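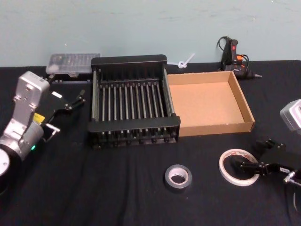

**Dish rack as a tape holder?**

**plutonell** wrote:

I'm redoing the craft table and the tape is the part I can't get right. Right now I'm trying a black dish drying rack in the middle of the table, on the black cloth, and the plan is to stand the rolls up between the rods like plates. Everything else I've tried takes up more space or needs to be screwed to the wall.

The rolls are a wide clear one and a silver duct tape. The duct tape is a lot thicker and smaller across, so I don't think one slot size suits both. Does anyone here use a rack for this long term?

---

**iordache_40** wrote:

I've used one since September. Wide thin rolls are fine in it. Thick rolls are not. The rods in mine are too close together for duct tape, so it sits on top and rolls off whenever I bump the table. I keep duct tape in a box now.

---

**Unen** wrote:

I don't like racks for this. The sides of the roll are open to the room and they pick up lint, especially if you have a cloth on the table. After a few weeks the edge of the roll is gray and the tape tears crooked. A drawer is better.

---

**iordache_40** wrote:

Mine doesn't do that. I go through a roll fast, though.

---

**Unen** wrote:

Then it isn't storage, it's just where you put it down. Some of my rolls sit for a year.

---

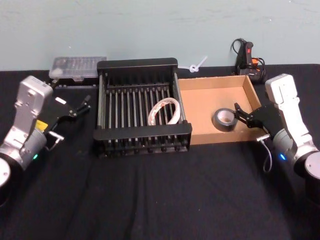
*Posted by **plutonell** on 4th April*

Went with a mix. Big roll upright in the rack, duct tape in a shallow cardboard box right next to it on the right side. The box is open on top, so I can reach straight in. The clear organizer with the small compartments is at the back left, on top of the black case.

I still have to find a place for the zip tie, and the tool at the back with the cables wrapped around it needs to go on a shelf. The cloth stays. I know it wrinkles, but the tabletop under it scratches easily.

On the lint: I'll put a lid on the box if it gets bad. The rack I'm leaving open.

---

**namanbridge21** wrote:

Cut the front of the box down by half. You'll be able to slide the roll out and you won't have to lift it. I did that with a shoe box and it has held up for 4 years.

---

**Unen** wrote:

The box is an improvement. I'd put the other roll in there too and take the rack back to the kitchen.

---

**plutonell** wrote:

It won't go back to the kitchen, we have a bigger one by the sink. I'll try cutting the box. Straight cut, or did you leave the corners up?

---

**namanbridge21** wrote:

Leave the corners. It gets floppy if you cut them.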